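Hollow sound and smell from kitchen sink drain, composite or trap?
Home & Repair > Kitchen > Sinks and Counters
Thread views: 1431

mriedl_house
Posted 9/8/19
We rent out the lower unit of a house in Hollenstein and redid the kitchen in June. Dark basin, marble counter. The old sink was stainless and never gave us trouble. This one has a chalky gray film that comes back two days after cleaning, and the drain smells in the morning. My tenant says it is the sink. I say it is the trap. Who is right?
Water here is very hard, 16 grains on the last test.
Johanna Riedl 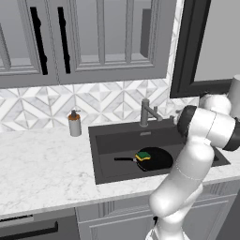 Kitchen sink with the black pan and sponge in it.

panness_plumb
Two separate problems. The film is mineral scale, and it shows up more on a dark sink than on stainless. The smell is the drain. Take the trap off, put a bucket under it, and clean it with a bottle brush. Check that the tailpiece isn't set too deep in the trap.

oldtap1696
Agree on the trap. Don't agree that the scale is only cosmetic. Once it builds up it holds grease, and the grease smells too. I wipe mine with white vinegar and water, half and half, and rinse after five minutes.

grouthog
Do NOT use vinegar anywhere near marble. It etches. You will get dull spots around the rim and they don't wipe off, they have to be polished out. I did this to my own counter and paid for it.

oldtap1696
I said the sink, not the counter. Use a damp rag and keep it inside the basin.

grouthog
And it drips when you wring the rag. It always drips. Dish soap and a soft cloth, dry it when you're done. That is all a sink like that needs.

mriedl_house
OK, I took the trap apart last night. There was a plug of grease and rice in it, so the tenant loses that one. Smell is better this morning.

On the film, I'm leaning toward soap and drying, but I can't stand over the tenant every night. I have looked at the Murkum softener, which would do both units.
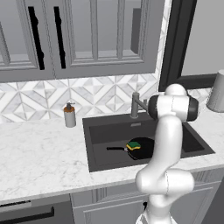 The trouble is that there is no drain near the water main for the backwash, so I would have to run a line across the utility room. The quote I got was $2000 installed and that did not include the line. Seems like a lot for a gray film.

marlies_f
I have the Murkum. It is fine. Salt is a chore and you have to remember to check it. The film on the sink went away, and so did the crust in the kettle. I would not have bought it for the sink alone. Our water heater was the reason.
Marlies Frei

panness_plumb
For one sink, skip it. Spend the money on a good strainer basket so the rice stays out of the trap. The Grindari one fits most standard drains and lifts out easily.

grouthog
Also tell the tenant not to use the green side of the sponge on the basin. Depending on what it's made of, it can leave marks that look a lot like scale. Yellow side for the sink, green side for pans that can take it.

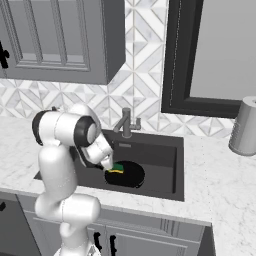 Sponge on the pan, green and yellow sides both showing.

oldtap1696
Green side on a nonstick pan is a bad idea too, if that's what they have. On cast iron I do it all the time.

grouthog
Cast iron, sure.

mriedl_house
Ordered the strainer. I left a stack of cloths under the sink and a note about drying it. If the film is still there next month I'll call about the softener line again and post the price.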